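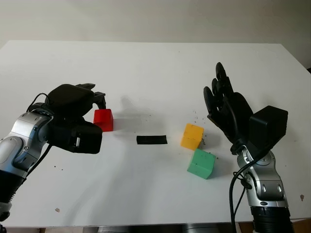

Left hand going for the red cube, Grellis open day

Hi all,

Finally got my notes in order from the open day at Grellis, over in Ristthorpe. It was well worth the drive! They let us in 14 at a time and I ended up right at the front, next to a bloke from Akbulut who asked all the good questions before I could.

The demo was two arms at a white table with a few cubes on it, red, yellow and green. I know, I know, cubes again. But the hands are proper multi-fingered ones, black, with a box on each wrist and a cable running off it, and I could have watched them all arvo. Ours at Wilport has a plain two-jaw gripper, so I was a bit green with envy.

Yến, to your questions:

On 06/02/2026 Yến Huỳnh wrote:
> Did they say how long each session runs? And is it
> the same hand both sides or a left and a right?
> I'm trying to work out whether it's worth bringing
> the second-years along in May.

Sessions were roughly 40 minutes including the safety talk (closed shoes, please, they do check). I didn't think to ask about the hands, sorry, and the Akbulut bloke had wandered off to the sausage sizzle by then. As for the second-years, yes, bring them! Groups over 6 need to book ahead, and parking out the back is tight, so organise a minibus if you can.

Cheers,
Deb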